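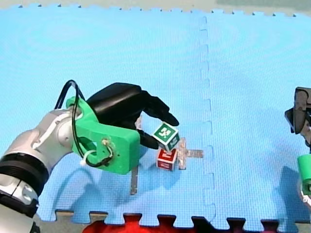

Is a multi-fingered hand worth the trouble if all you need to do is pick up small blocks and stack them? For stacking alone, a two-jaw gripper is cheaper, quicker to set up and easier to fix, so buy the hand only if you have other jobs planned for it.

I'm putting that first for the people who only wanted the short version. The longer one follows, in reply to Khurram.

Khurram Bajwa wrote:
> We have money for one end effector this year and two people who
> disagree about it. One wants a hand with fingers, the other wants a
> plain parallel gripper and a box of spare pads. The work is mostly
> toy blocks, small bottles and some clear plastic parts. Has anyone
> on the list run both on the same tasks? I don't need a paper, just
> what broke and what you would buy again.
> Also, how are people mounting these? The adapter plate we were
> quoted has a 15 week lead time.

We ran both through May. The hand is the Juvel, with the stock fingertips. The gripper is a Conitari with the short jaws. Same blocks, same foam mat, same person driving, 30 tries per task per device. That is a small number and I wouldn't lean on differences of one or two.

Picking up a single block from the mat: no difference worth reporting. The Conitari was faster because you only have one thing to command. With the Juvel you have to choose a grasp, and the lowest finger likes to touch the mat before the others are in place. Coming in a little higher fixed most of that.

Stacking one block on another: the Conitari won clearly. It holds the block by two flat faces and the block stays square to the jaws. In the hand the block tends to tip as the fingers curl, and then you have to correct at the wrist before you let go. Opening the fingers slowly helped. Opening them in a fixed order helped more, thumb last.

Small bottles: the hand was better here, mainly on the ones lying on their side.

Clear plastic: bad for both, and the end effector isn't the problem. Our depth camera returns holes or the surface behind the part. We ended up placing by eye. If that is a large share of your work, spend on the camera side first.

What broke. On the hand, one fingertip cover split and one finger cable came out of its connector twice. On the gripper, a pad peeled off. I glued it back and it has held since.

On mounting, don't wait for the plate. We print our own brackets. Print them solid or close to it, and put the layers across the load and not along it. Our first one cracked at the screw holes after over 2,000 grasps, and it had been printed at 55 percent fill. Leave plenty of slack in the cable where it passes the wrist and tie it down to the bracket near the connector, so that a full turn of the last joint doesn't pull on the plug. I would guess most of the cable faults people blame on hands start there.

If I had your budget and your list of parts, I would buy the gripper now and print a bracket with the bolt pattern for both, so the hand can go on later without redoing the mount. Check the payload figure for your arm with the bracket included. Ours was fine with the gripper and closer than I liked with the hand.

I can send the bracket files to anyone who writes to me off list. They are in the format Sustex opens, and I also have plain STL. Khurram, tell me which arm you have and I'll check the bolt circle before you print anything.

Ghazala Jatoi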